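3. Siting the oven and first use

Before you start, read section 2 on electrical safety. The Gasell countertop oven is supplied with a fitted plug and must not be used with an extension lead.

3.1 Choosing a place
1. Pick a level surface that will bear the weight of the oven and a full dish.
2. Leave 30 cm clear above the oven and a hand's width at the back.
3. Keep it away from the hob, the sink and any curtains.

Note: A low cabinet is suitable if the top is solid and the doors can be opened without knocking the mains lead. Glass shelves are not.

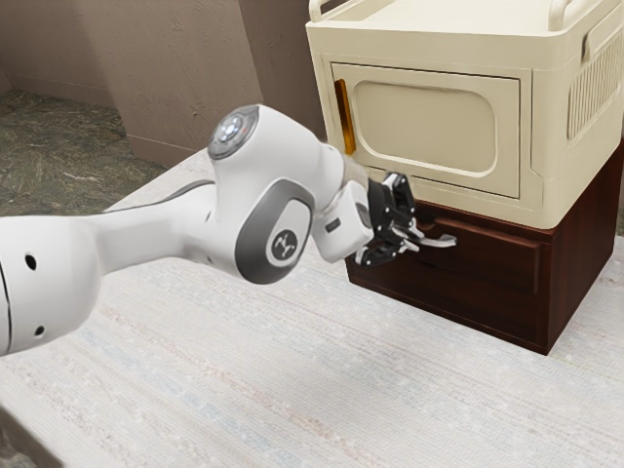 A reader of the previous edition, writing from Hindby, asked for a word on feet: hers had slid on a varnished top until she fitted the rubber pads from the Astley pack, and she thought the manual should say so. The pads are now listed under spare parts.

3.2 First heating
1. Take out the tray, the rack and all packing card.
2. Wipe the inside with a damp cloth and let it dry.
3. Close the door, set the dial to 200 and the timer to 30 minutes.
4. Open a window. There may be a slight smell – this is normal the first time.
5. When the timer stops, switch off at the wall and leave the door open until the oven is cool.

CAUTION: The top and sides get hot. Do not store anything on the oven, even when it is off.

If the display shows E2 during first heating, unplug the oven, wait 3 minutes and begin again from step 3. If it comes back, see section 7. Ene models have no display and give two short beeps instead.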